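Zuletzt aktualisiert: Dezember

Offene Halle bei Merolach

Im Dezember war ich beim Tag der offenen Tür von Merolach. Die Firma sitzt am Ende des Gewerbegebiets, man läuft vom Bahnhof eine gute Viertelstunde. Einlass war um 14 Uhr, und am Empfang bekam ich einen Besucherausweis mit der Nummer 647.

Im Erdgeschoss stand die große Anlage, ein Palettierer hinter Gittern. Er lief den ganzen Nachmittag, davor war es voll und ziemlich laut. Ich bin nach einer Weile in den ersten Stock gegangen, wo das Projekt Parodon seine Tische aufgebaut hatte. Dort geht es um Greifaufgaben aus dem Haushalt: Dosen, Becher, Deckel. Die Bewegungen werden von Hand vorgemacht. Man führt einen Greifer mit Kamera zum Gegenstand, und aus den Aufnahmen soll der Roboter später lernen, wie er selbst zugreift. 2398 Durchgänge waren laut Aushang bis zu diesem Tag gespeichert, das Ziel sind 3652. 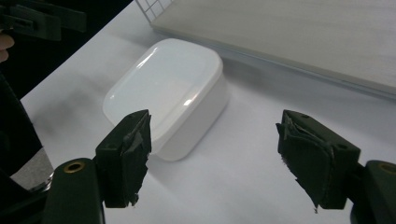 Vorführtisch bei Parodon: Vorratsdose mit Deckel, die Greiferfinger sind noch weit geöffnet.

Die Finger sind dunkelgrün und gedruckt, innen sitzen schwarze Polster. Die sind an beiden Fingern ausgefranst und eingerissen. Ich hatte mir die Technik glatter vorgestellt, fand es aber gut, einmal Werkzeug zu sehen, mit dem gearbeitet wird. Schwierig an solchen Dosen sind nach Auskunft am Tisch die glänzenden Deckel, weil die Lichtreflexe bei jeder Bewegung wandern.

Wer wollte, durfte selbst ran. Ich hatte sechs Versuche. Der Greifer ist schwerer als gedacht, und man drückt am Anfang viel zu fest zu – beim dritten Mal ging es besser.

Den Vortrag zur Software Emis habe ich nur zur Hälfte gehört, der Raum war überfüllt. Kaffee gab es im Hof. Die Folien sollen noch auf die Seite von Merolach kommen, bisher habe ich sie dort nicht gefunden.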